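Good practice with hand-held grippers: our gallery of the work at hand

Plemura workshop pages -- rules we keep, with pictures where we have them

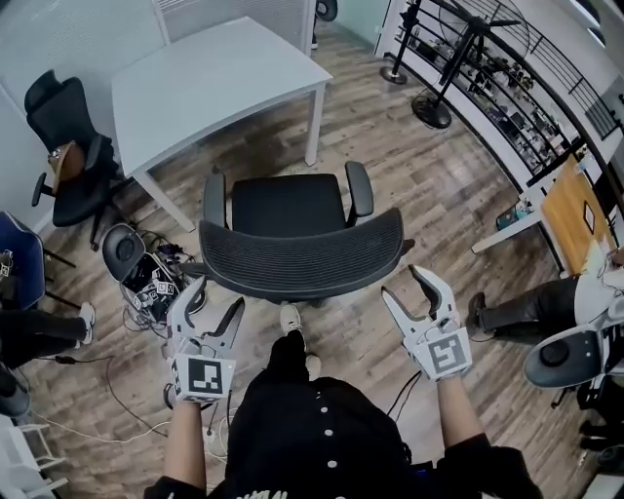
Before you start: both grippers up, markers free

A start pose with two grippers. Each gripper has its square marker behind the fingers, and the fingers are open. Rule 1 in our house says: hold both grippers in front of you, fingers open, and do not begin until both markers can be read.

About this page

Plemura is a small group which collects hand demonstrations for robot arms. A person holds one gripper in each hand and does an ordinary job, like moving a cup or folding a cloth, and later the arm should learn the same job. We work in two places, the long room in Allau and the smaller room which we call Niazi. The rules were first written for Allau only. Then the people from Niazi asked for them, and we found that half of the rules had the name of a certain shelf or a certain door inside, so we wrote them again.

The present text is the third version. It was read by everybody who records, and it came into use in December. We put it on a gallery page and not in a handbook, for the simple reason that the handbook was 124 pages and the new people stopped reading after the part about the keys. The entries are short. Where there is a number in front of a rule, it is the same number as on the printed card.

If you came from the Birkemik page, please note that Birkemik is the name of our recording program, and the rules for file names are kept there.

The start pose, more exactly

Stand still, with both feet on the floor. Bring the grippers forward until you can see both of them without moving your head. They do not need to be at the same height. Older versions of the card asked for the same height and this gave people tired shoulders, so we removed it. What we ask is that no sleeve, no finger and no cable lies over a marker.

Stay in the pose for three slow breaths. Start the recording in Birkemik before the pose, never after.

Rule 2. Open and close two times

After the pose, close both grippers completely and open them completely. Do it again. In the first months we had 605 recordings from Allau where the full opening was never shown, and for each of them a person had to guess the opening from the rest of the work. It was a very boring spring.

If a gripper feels stiff, stop. Put it in the repair box with a paper note, and write on the note what you felt. "Broken" is not enough. "Left finger comes back slowly" is good.

Rule 3. Clean markers

Wipe the markers with a dry cloth in the morning and after lunch. Do not use wet wipes, the print goes gray and the edges lift up. A marker with a lifted corner must be changed the same day. Please do not press it back with tape, because shiny tape gives a white spot under the lamps.

New markers are printed at Niazi, always from the same file. Never scale the page when you print. The printer window likes to choose "fit to page" by itself, so look at it each time.

Rule 4. Cables

Every cable has one free loop near the wrist and then goes down behind the arm. Before recording, turn slowly to the left and to the right, as far as the job will need. If you feel a pull, give more cable. A pull on the cable changes how the hand moves, and the robot will copy this small movement very faithfully.

Cables which are not in use today are rolled and hung up. Cables which are in use are laid along one side, so there is one side of the room where you can walk without looking down. Decide in the morning which side it is and say it loudly.

Do not step backward while you record. If the job needs a step back, practice it first with a colleague standing near.

Rule 5. Chairs and wheels

Chairs with wheels go out of the work area, or they are part of the job. There is nothing in between. If a chair is part of the job, write it in the job sheet with its start position, for example "chair in front of table, back turned to the person". Two people who read the sheet should put the chair in the same place.

The armrests count too! At Niazi we had a series with armrests up and armrests down mixed together, and for a while we believed that the software had a fault.

Rule 6. Tables

A table surface is clear when the recording begins, with only the things from the job sheet on it. Phones, cups and the job sheet itself go somewhere else. Keep a hand's width free along the edge, otherwise the gripper knocks things down when you turn.

For white tables, switch off the lamp which stands nearest. White things on a white table are difficult, and a strong lamp makes it worse.

Rule 7. Other people in the room

It is allowed to have other people in the room. They should be seated or standing still, and their feet should be out of the walking side. They are asked every time whether they agree to be recorded, also if they were asked yesterday. Anybody can say no, also in the middle, and then the recording is deleted the same day. We do not ask for a reason.

Visitors get the same question and the same form. Children are not recorded.

Faces are blurred before the recordings leave the building. Legs and shoes are not blurred at present. We had a discussion on this, and we keep the question open for the next version.

Rule 8. Fans and moving air

In summer it is warm in both rooms and fans are needed. A fan may run if it points at the people and not at the work. For cloth, paper and plastic bags, all fans are off. Write "fan on" or "fan off" in the sheet in both cases. An empty field tells us nothing.

Rule 9. Spare grippers

Spare grippers have a fixed place, and in Allau this is the second shelf. During a recording, put them with the markers down or under a cloth. The program looks for every marker it can find, and a third or fourth gripper in view can confuse it. When you only need a spare for a minute, the same rule is valid -- one minute is enough for a bad file.

Never lift a gripper by its cable. Carry it by the handle, one in each hand, and leave the other things for a second walk.

Rule 10. How long one person works

Forty minutes, then a break of fifteen. After two hours, change to another kind of work for the rest of the half day. The grippers are light when you pick them up, and at eleven o'clock they are not light anymore. Tired hands make short, careless closings, and we see this clearly when we put morning and late recordings side by side.

Nobody should compare how many recordings each person makes. The old list on the wall in Allau was taken down, and it stays down.

Rule 11. Mistakes

If you drop the object, let it fall, finish in the start pose and mark the recording as "dropped". Do not catch it with your foot. Do not delete it yourself. We have 707 recordings with this mark and they are used every week, for they show what a failed grip looks like.

If you made a mistake in the order of the steps, mark it as "order" and do the job again from the beginning. A recording which is wrong but has an honest mark is useful to us. A wrong recording with the mark "good" costs somebody an afternoon.

Rule 12. End of the day

Close Birkemik first, then take off the cables, then the battery. Wait for the green line in the program before you close it. Put the batteries on the charger near the sink side of the room, not on the window.

Hang the cables, push the chairs in, and write the number of the last recording in the gray book. When the book shows 2000 for one job, the job is full, and the next day begins with a new sheet.

Changes in this version

Rule 1: same height of both grippers is not required anymore.
Rule 5: armrests added.
Rule 8: new. The old Rule 8 about radios was moved to the room rules.
Rule 10: break made longer, from ten to fifteen minutes.

You may copy these rules for your own workshop and change them as you need. Please take our name away if you change Rule 7, we would not like to stand behind a weaker one. Corrections of the English are also welcome. The printed card in two sizes can be asked for at the desk in Allau, in the morning until eleven.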